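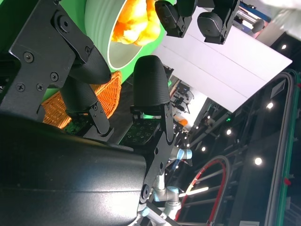
Hi Nasrin, May update from the bench. The good news first: the Lorell house rules for two-arm work are down from 17 pages to 9, and people are reading them now!

Most of the month went into the reset rule. Every run has to start from the same written layout (basket toward the back, bowl in front of it, plate on the right), and the operator signs for it before the arms are enabled. Tanvir grumbled for a day and then wrote the checklist himself, so I'm calling that a win.
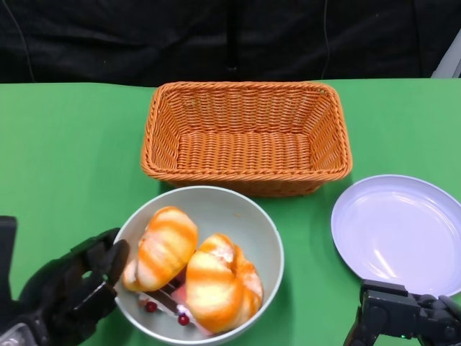 Bread rolls in the bowl, basket and plate both empty, a gripper on either side.

We've logged 792 runs under the new rules so far. Mwangi went back through the logs and found 11 with no signature – those are out of the set until he and I have gone over them.

Still open is the stop rule. Siamak wants one person on the stop button and nothing else, I'd let them take notes as well, and we've gone back and forth on it over a lot of coffee. The current draft goes his way. I also owe you wording on fingertip pad checks, before each session or before each run.

Could you get me a yes or no on the extra operator hours before we start on the Fustovari section? Sơn needs to plan the shifts.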